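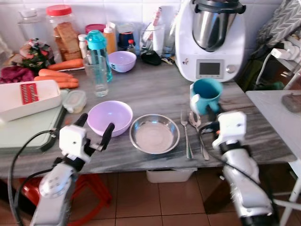

Saron Feyisa has asked the project to keep each kitchen's everyday crockery where residents can reach it, on the counter if need be, and to leave the cupboard question for the second half of the grant. Her comment was received during the June site visits and has shaped the work reported below.

Kumsa Shared Kitchens Project
Progress report to the Prusley Fund
June 23, 2022

1. Work completed

Kitchens at the Clatgate and Gernmont houses are now in daily use. Each has been supplied with bowls, mugs and cutlery, and with jars for dry goods. The counter at Clatgate is grey marble against white tile and was retained. Lavender plastic bowls, a stainless steel bowl and a teal mug are kept there with a fork and spoon, and the food processor stands at the right toward the back. Dry food and bottles are kept along the wall, including a tall clear jar with a red lid.

2. Matters arising

Residents at Clatgate report that the wall side of the counter fills quickly and that small bottles are hard to find behind taller ones. A narrow shelf has been priced at $200, installed. At Gernmont the counter is shorter, and the food processor there will move to a side table.

Labels for the jars were delayed by the printer and arrived after the last visit. They have not yet been applied.

3. Expenditure

The equipment line stands at $800 spent. No funds have been moved between lines. The shelf can be met from the existing balance, subject to the Fund's approval.

4. Next period

The project will fit the shelf, label the jars and hold 3 cooking sessions at each house. Cupboard layouts will be drawn up with residents and submitted in November.

Adanech Woldegiorgis
Project Coordinator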